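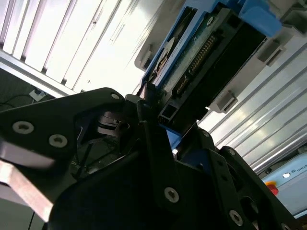
Teaching a Robot Arm to Handle Hard Drives by Remote Control
Project report, Hortensia Montecinos

1. Aim

The goal of the project was to collect demonstrations of a robot arm handling a 3.5-inch hard drive in its plastic carrier. A person does the task by remote control while the arm records its joint positions and the wrist camera records video. The recordings are then used to train a policy, which I named Trernska after the folder it was first saved in.

2. Setup

The operator moves a small leader arm and the robot copies it. Our recording software, Torkano, saves the joint angles and the video together, 30 times a second. The task has two steps: take hold of the drive by its carrier, then bring it to the target position and let go. The operator could look at the arm directly or at the wrist camera view on a monitor. I mostly used the monitor for the last part of the approach, when the fingers themselves hide the edge of the carrier from where the operator sits.

3. Collecting the demonstrations

We recorded over 400 demonstrations in February. I did most of them and my lab partner Ha did the rest. My first 23 were thrown out. I was stopping and starting too much, and when we trained on them the arm also stopped and started.

The hardest part is the angle of the grip. If the drive is tilted in the fingers, the operator has to turn the wrist to make up for it, and the leader arm gives no feeling of contact. Ha and I solved this in different ways. Ha let go and gripped again, while I turned the wrist slowly with the drive held. Mixing both styles gave worse training results than using one, so the final set has only the slow turn.

4. Problems

The video was sometimes a few frames behind the joint data. Restarting Torkano after every 12 recordings kept the delay small, but we did not find the cause. Bright reflections from metal parts also changed during the afternoon, so later sessions were moved to the evening with the blinds down.

5. Remaining work

The policy still has to be tested on drives with a different carrier. The recordings are on the Jemside server under my name, with a text file listing the ones that were left out.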